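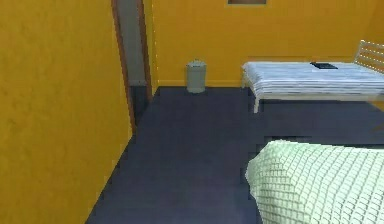 Paint is the cheapest way to change a rented room, and in Ruvside it has become a small business of its own. Two years ago most apartments there were let in white or gray, and tenants were told to leave them that way. Now landlords ask Knut Haberkorn for color. He has painted in the town since 2000, and the shade he is asked for most is a strong mustard yellow, often with a dark navy carpet and the door frames left brown. He puts on two coats and charges extra for ceilings.

Krishnamoorthy Marar, who lets 30 apartments on Pilivska Street, was slow to agree. He thought bright walls would put off older tenants. In August he let Haberkorn paint a pair of empty units, and both were taken before the paint in the hallway had been touched up. He has since ordered the same yellow for the rest of the second floor.

Not every color has worked. A dark green in the Acharya building made the back bedrooms hard to light, and it took a coat of primer to cover it. Haberkorn now brings sample boards and leaves them against the wall for a weekend. He tells tenants to look at them after supper with the lamps on. Marar keeps a half can of each color in the basement, with the apartment number written on the lid.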